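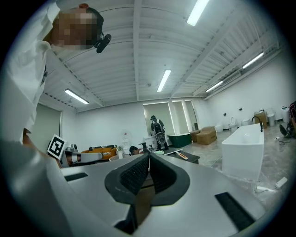
A pair of hand-held grippers, one with a square black-and-white marker on it.

Small companies should have to publish their profit and loss account

Eun-seong Maeng
Sunday, December 27, 2020

A limited company in this country gets a valuable thing from the public. Its owners can borrow, buy on credit and hire staff, and if it goes wrong they lose what they put in and usually no more. The price of this has always been that the company tells the public something about its money. For small companies that price has been allowed to fall very low. They may file a balance sheet, a few notes and nothing else. The profit and loss account, where you would look to find out what the company sold and whether it made anything on it, can be left out.

I think this is a mistake and that the option should go. I have kept books for small firms for most of my working life and I know most of my clients disagree.

Start with what a supplier sees. A couple of years ago I was doing the credit control for Prornero, which sells packaging to other businesses. An order came in from Gokinen, a new customer, for more than we would normally send out unpaid. They wanted 30 days. I looked up their accounts. There was a line for fixed assets, a line for debtors, a line for creditors due within a year and a figure for reserves that had gone down from the year before. That was all there was to go on. The drop in reserves could have been a bad year's trading. It could also have been a large dividend after a very good one. Those are opposite facts about a business and the filed accounts could not tell them apart.

We gave them the terms, with a limit, and they paid. I don't offer that as proof of anything. We would have made the same decision on the same evidence about a company that was about to fold.

The usual reply is that a supplier in this position can ask. In practice the supplier who can ask is the one who matters to the customer. A bank asks and gets management accounts every quarter. A landlord with a good site asks and gets them too. A packaging firm that is one of several on a list does not get them, and if it presses the point the order goes to somebody less nosy. The people who rely on the public record are the ones without the weight to get a private one, and it is for them that the record ought to be kept.

Employees belong in the same group. Somebody leaving a steady job to join a company of eight people is taking a bigger risk than most lenders would on the same information. So does a family paying a deposit for a kitchen. I have never met a customer who asked a kitchen fitter for his turnover, but I have met several who wished afterwards that it had been possible to look.

There is also the credit score. Most people who check a small company now don't open the accounts, they buy a report. The last one I bought gave the company in question 86 out of a hundred and a green bar. I would like to know what it was 86 of. The agency had the same thin balance sheet that I had, plus payment records from whichever suppliers chose to share theirs. A number worked out from very little looks just as firm on the page as a number worked out from a lot. If we want scores to be any good we should give the people who make them something to work on.

Now the objections, which deserve a proper answer.

The first is cost. This was a fair point when small accounts were typed up by hand. It is a weak one today. Every company has to work out its profit in order to pay its tax, and the shareholders are entitled to see it. The document exists already. I have prepared both versions for the same client in the same afternoon and the short one takes longer, because you finish the full accounts and then take things out.

The second is competition. My clients at Shin, who make fittings for shops, put it to me strongly. They have one customer who accounts for most of their sales, and they believe that if that customer's buyer could see their gross margin he would be on the phone within the week asking for a share of it. I believe them. A large buyer can do harm with that kind of figure, and I would not want to hand it over in full detail.

But the answer is to be careful about which lines are published. Turnover, operating profit, interest, tax, profit for the year and dividends: that would do. It leaves out gross margin and the split between materials and wages, which are the lines a buyer would want for an argument about price. Shin's owners still didn't like it when I showed them what it would look like. They did agree that it was their accounts for the previous year with most of the awkward parts missing. I would also allow a company to delay the figures a little, although accounts are filed so late as it is that most trade secrets in them have gone off by the time anyone reads them.

The third objection is privacy, and it is the one people feel most. In a company with one owner, the company's profit is more or less that person's income. Publishing it tells the neighbours what they earn. I have some sympathy here. I would not enjoy it myself. But the sole owner has a choice that an employee does not have. They can trade in their own name, keep their figures between themselves and the tax office, and stand behind their own debts. If they would prefer that the debts stopped at the company, then the people who may be left holding them have a claim to know how the company is doing. It is possible to set a floor, and I would leave out companies with very low sales, where there is little credit at stake either way.

What I would not do is carry on raising the thresholds, as seems to happen each time somebody in government wants to be seen helping business. Each rise takes more companies out of view, and they are no longer all corner shops. Platero, a haulage firm I used to deal with, ran a good many lorries and owed money up and down the county, and for the last 5 years of its life it filed a balance sheet you could have fitted on a postcard. Its drivers found out it was losing money in July, on the day the administrators came. The directors had known for a long time, and so had the bank.

I can't say that a published loss would have saved anyone there. Some of the drivers might have looked and some might have moved. The tyre supplier, who was a small firm too and took it very hard, told me he used to check the register every year when the new accounts came up. He had the page printed out in a folder. It showed him what the lorries were worth.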